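4. Preparing the place for the shelf

Before you open the parts bag of the Holmgren shelf, please choose the place where the shelf will stand. The shelf is heavy when it is loaded, and it is not good to move it later with things on it.

4.1 Choosing the wall

1. Choose a wall which is straight and dry. Keep a distance of 46 cm to any heater or stove.
2. Check the floor with a level. Small differences can be corrected with the screw feet (see section 6).
3. If the wall has a baseboard, measure how thick it is and write it down. You will need this measure for the wall strap.

Caution: Do not drill directly above or below a power outlet. The cable inside the wall goes mostly up or down from it.

4.2 Putting the posts together

1. Lay the four posts on a blanket. Each post comes in two pieces.
2. Screw the upper piece into the lower piece by hand until there is no gap. Do not use pliers, they damage the coating.
3. Clip the plastic sleeves on the posts at the same groove. The wider end of the sleeve must look down.
4. Slide the lowest shelf over the posts from the top. Press on each corner until it sits firmly.
5. Repeat this with the next shelf.

Note: The set contains 16 sleeve halves. Two halves make one sleeve. If one is missing, write to Reto Berchtold at the Clilleck parts desk and tell him the post size. Sleeves of the older Zetari series look very similar, but they are too loose for these posts.

4.3 Loading the shelf

1. Load the lowest shelf first.
2. Put heavy things near the posts and light things in the middle.
3. Do not go over 200 pounds for the complete shelf, also when the weight is well divided.
4. Soft things, for example plush toys, are best kept together in a basket or a bag with handles, so they can be taken down in one move.

Note: Small feet of baskets can get caught between the wires. In this case use the Numero shelf liner, which you cut with normal scissors.
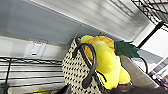
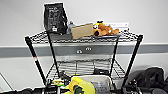

Black wire shelving against a pale wall.
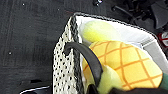
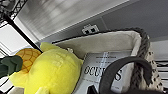

4.4 Fixing the wall strap

1. Hold the strap at the height of the top shelf and mark the hole with a pencil.
2. Drill the hole and put in the plug. For hollow walls you must buy a special plug, it is not in the set.
3. Tighten the screw, then pull the strap until it has no slack.
4. After two weeks, check the strap again and tighten it if necessary.

Caution: Children must not climb on the shelf, also not when the strap is fixed.

Text of section 4: Vinzenz Berchtold, revised 8 May 2020.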